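The Morning Round at Fallidow

Fadime Altıntaş starts with the pads. Before anyone at Fallidow's Tirkville office picks up a tool, she goes down the rack with a headlamp and a lint-free cloth and looks at the face of each one. Grit gets caught in the mesh, and grit shows up later as a grip that reads tighter than it is.

The company keeps a pool of hand-held grippers, the kind a person carries through a task so that a robot arm can be taught the same motion. Altıntaş came to the job from sewing machine repair. She has looked after the pool since May, and she keeps a paper card for every unit.

"The software people have their own log," she says. "Mine has the screws in it."

Card 94 is the thickest. That unit was dropped twice in its first month and has had its jaw pins replaced, then its cable, then the pins again. It is still in daily use, and Altıntaş considers it one of the better ones.

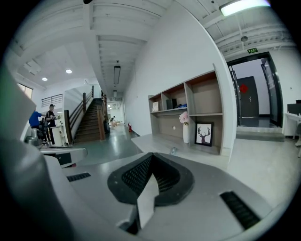 Cleaning takes up most of her morning. The housing gets a wipe with a damp cloth and nothing stronger, after a solvent clouded one shell last year. The slots are slower work. There is a black vent strip on the right side of the housing and a smaller one on the left, and she goes over both with a soft brush held at a low angle, so the dust comes out instead of going further in. Compressed air is banned at her bench. She checks the white tab at the pad for play by pressing it with a fingernail, and if it moves sideways the unit goes in the repair tray.

After cleaning comes the jaw check. She opens and closes each gripper 100 times by hand, listening for a click. Barış Başaran, who writes the calibration routine, offered to build her a motorized fixture for this. She tried the prototype for a week and gave it back. It caught stiff jaws well enough but missed the click every time.

Calibration itself takes 45 seconds. The operator stands still, opens the jaws fully, closes them on a steel gauge block and opens them again. If the closed reading has drifted since the day before, Altıntaş swaps the pad first and asks questions afterward. Worn pads account for most of the drift on her cards.

Spare pads come from Harkemum in sealed bags. Başaran would like to move to a harder compound that lasts longer. Altıntaş has two on trial and doesn't care for the way they let go of thin plastic. The trial runs until the current box is empty, and there are a few bags left in it.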